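Weniger Demonstrationen, bessere Startzustände

In der Diskussion um Imitationslernen wird die Datenmenge überschätzt. Bei Flolstead galt lange die Vorgabe, je Aufgabe 800 Episoden aufzuzeichnen. Mein Einwand betrifft die Verteilung dieser Episoden. Wer die Objekte nach jedem Durchgang an dieselbe Stelle zurücklegt, erhält viele Kopien einer einzigen Trajektorie und eine Policy, die bei wenigen Zentimetern Versatz danebengreift.

Für einfache Sortieraufgaben mit zwei Armen, zwei Schalen und Spielzeug-Donuts halte ich eine andere Regel für sinnvoll: Die Startanordnung wird vor jeder Episode neu gewählt, und zwar nach einem Plan. Operatoren, die frei streuen sollen, legen die Teile erfahrungsgemäß in die bequem erreichbare Mitte. Die Randlagen fehlen dann im Datensatz.

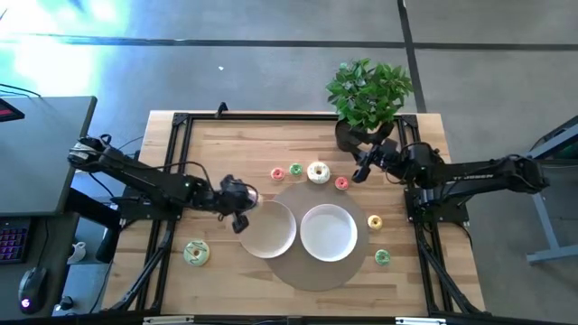 Der zweite Punkt betrifft die Fehlgriffe. In vielen Protokollen werden sie verworfen, so auch in der ersten Fassung von Peltora. Damit entfällt genau das Material, aus dem ein Modell das Nachfassen lernen könnte. Eine Episode mit misslungenem Griff und anschließender Korrektur sollte erhalten bleiben, mit eigener Kennzeichnung. Zu löschen sind nur Aufnahmen mit Synchronisationsfehlern oder ausgefallenen Gelenkdaten.

Der Aufwand ist vertretbar. Ein Plan mit 19 Startanordnungen und bis zu fünf Wiederholungen je Operator lässt sich an einem Vormittag abarbeiten. Das Argument, Variation lasse sich später durch Augmentierung erzeugen, trägt nur für Farbe und Beleuchtung. Eine andere Griffrichtung lässt sich aus vorhandenen Bildern nicht ableiten, sie muss vorgeführt werden.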